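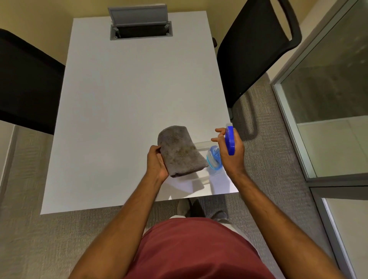 From: Damian Pfister
To: graken-collection list
Date: 29 October 2021
Subject: Re: table wiping, how many is enough?

Ionuț Filip wrote:

> We have 355 wiping episodes from the Clekberg offices and the
> policy still stops halfway down the table, as if it had been
> called to a meeting. Before I ask people for more, can somebody
> tell me whether we need more of the same or something different?
> Also, do we want the spraying kept in, or trimmed so that each
> episode starts with the cloth touching the surface?

Different, please. I sat down with the Clekberg set last night (my evenings are a riot) and nearly all of it is one sort of person doing one sort of wipe: near edge, big arc, away you go. The far end gets a token pat. If the model gives up halfway, I'd say it has learnt from us very faithfully.

Keep the spraying in. I know it makes the episodes longer and I know the bottle is a pain for the hand tracker, especially the clear ones, where the table shows straight through the plastic. But trimmed episodes are how we got the Gruronmont model, which wiped beautifully and had no idea that spray was involved. Mark the first trigger pull and the first contact as two separate events and let whoever trains on it decide what to throw away.

A few things for the next round:

White tables are the worst case, so do more of them. Half the time the glare looks like a spill and the labellers mark it as one. I have corrected 30 of these and lost the will to correct any others.

If the table has a cable box with a flip-up lid, record some episodes with the lid up and some with it down. Please don't spray into it. Facilities have views.

Leave the chairs where you find them. Somebody has been tidying them away first -- very considerate, and no use to us at all.

Fold the cloth however you normally would. The instruction sheet says "fold into quarters", which I wrote, and I take it back.

As for numbers, the Uçar batch came to 1,518 after rejects and I suspect we could have stopped at around 312 if they had varied a bit. So try for a small batch with different people and different rooms, and we'll retrain before December. If it still stops halfway I'll buy the biscuits.

One question back to you, Ionuț: are the left-handers in a separate folder, or do we simply not have any?

Damian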